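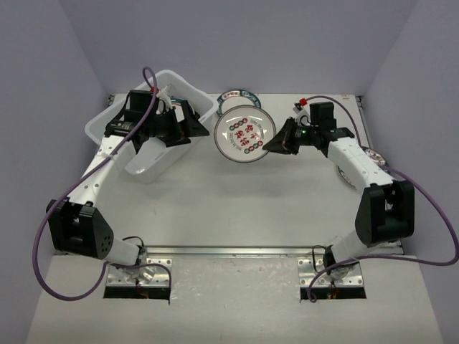
Viktória Pálfi objects that diners do not read plates at all, and that any effect of a printed name on recall must come from the menu or the sign over the door. We take the objection seriously, as the first survey in Ledesma did not separate the three.

4.2 Placement of the name

The second survey covered 202 diners at two restaurants in Irnamden. Both removed the name from menus and napkins for the length of the study, but the street signs stayed up. Diners were asked to write down the name of the restaurant after paying, and again by mail 50 days later. Spelling errors were accepted if the name could still be recognized.
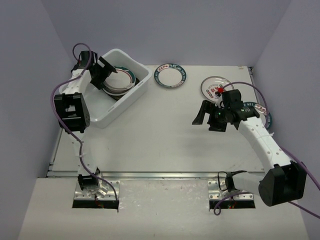
Page last modified: December, 16:40

Replies by mail were slower than planned, and those from the lunch group came mostly from regular customers. We report the lunch and dinner groups separately for that reason. Dinner guests stayed longer and ordered more shared dishes – a difference we could not correct for. 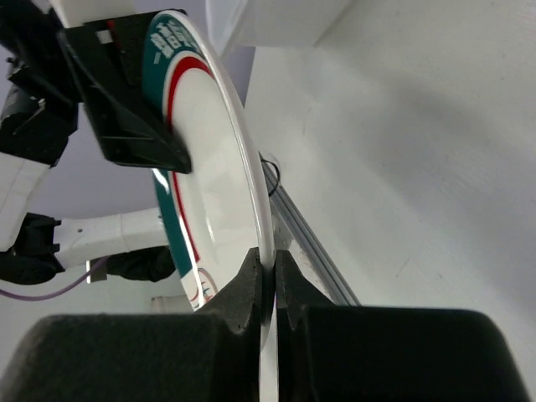 Rim printing has one practical advantage over center printing: food seldom covers it. A name in the well is hidden until the plate is nearly empty, and sauces may hide it even then. Rim designs also vary in how far they set the name apart from the rest of the plate. In Figure 3 the lettering sits on a broad teal band, with a thin red ring between the band and the white center. We coded designs of this type as "banded" and names printed straight onto a plain rim as "open." Plates with a name in both places were left out of the comparison.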